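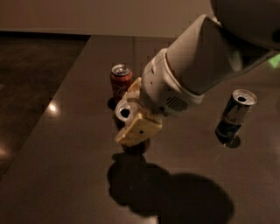
By the Stillow Reference staff. Last revised 2021-06-07

Table polish

Table polish is a liquid, paste or spray put on finished furniture to raise its shine. Makers also claim that it feeds the wood, guards against scratches and keeps dust away. The first claim is hard to defend, and the other two depend a great deal on what is in the bottle.

Composition

Most polishes are blends of oil, wax, solvent and water. Oils give a quick gloss that fades as they evaporate or get wiped off. Waxes last longer but take more rubbing. Silicone is common in sprays and is disliked by refinishers, who blame it for small craters in new varnish.

Claims and evidence

The idea that furniture must be "fed" is old and still turns up on labels. A tabletop sealed with varnish or lacquer takes in very little of anything, so the oil stays on the surface, where it can hold dust. Bare or worn wood does darken when oiled, though a darker color is no proof of better health.

The trial most often quoted in sales leaflets was run by Grusance, a polish maker. It covered 38 tabletops over 50 days and reported less scratching on the treated ones. The leaflets do not say how scratches were judged or whether the judges knew which tops had been treated. A later survey by the trade paper Samen drew 3,208 replies, most of them from people who already bought polish, and asked only whether they were pleased with it.

Use

A damp cloth followed by a dry one removes most household dirt. Smooth, dark tops show fingerprints and smears more readily than pale ones, which may explain why they get polished so often. Old wax can be taken off with mineral spirits, after a test on a hidden spot.

See also: Beeswax; French polish; Ostrowski finish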